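What my job is now

I have worked at Lutard for six years, always in the testing of home robots. When I started, I moved the arm myself with a handle, all day, and in the evening my shoulder was hurting. Now the arm does the tidying task by itself and I watch it. Plush toys go from the bed into the basket, then I lay them out again for the next round. On a full day we reach 117 rounds.

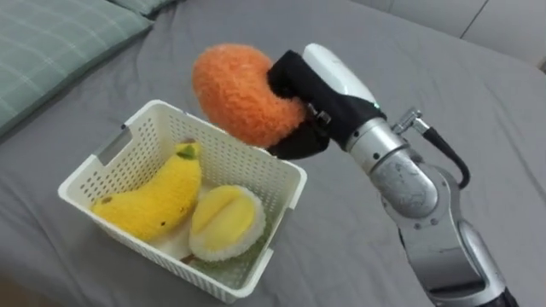 My colleague Ghazal Mousavi asked me in September if I feel replaced. I thought about it for a long time. My hands are less tired, this is true. But my eyes are more tired, and I write much more than before. For every failed grasp I must choose a reason from a list, and often the reason I want is not on the list.

We were four people on the shift and now we are 2. The others moved to the Nisach project, and they seem content there, but lunch has become very quiet. I miss the arguing about who must fold the sheet. 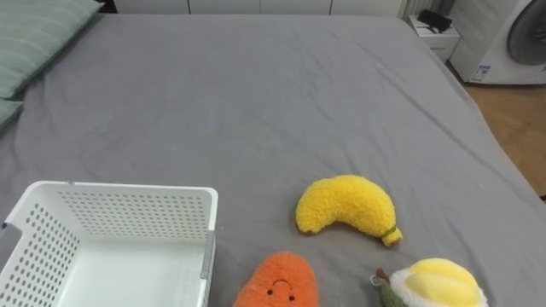
The banana, the orange one and the durian, with the basket beside them.

Our manager wants one person to watch two arms from next month. I asked for a longer break at 3 p.m. and I am still waiting for the answer.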